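Viltix stop-motion kit, school pack - reviewed by Shireen Lekota

We ran the Viltix school pack with a Year 3 class over half a term. It holds 20 clip-on webcams, 80 wire armatures in two lengths, a bag of tie-downs and a licence for the Jirnodby capture software.

Installation took most of a morning. The software wants an admin password for each laptop, and the licence key has to be typed in every time. Once running it was stable. Onion skinning works as described, with 3 levels of transparency, and the frame rate can be changed after shooting.

The armatures are the weak part. The shorter ones hold plasticine well, but the longer ones sag at the knee joint under a full-sized figure. Lụa Tăng, who took the second group, doubled the wire and had fewer problems.

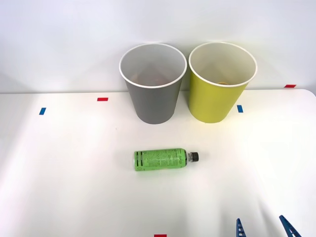
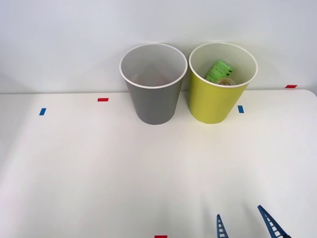

Two paper cups near the back of the white table, in both pictures.

Export is to a standard video file or a folder of stills. The class produced 3496 stills in total and the software coped, though the preview slowed noticeably on the longest film. There is no shared library, so films have to be moved between laptops by memory stick. Saving is automatic, but deleting a still cannot be undone. One group lost nearly a minute of work that way.

The printed guide is clear on setting up and thin on lighting. Children could follow the first four pages without help. The section on sound assumes a separate microphone, and none is supplied.

Recommended for schools with some technical support on site. Order spare long armatures - or only the short ones, if the supplier will agree to it.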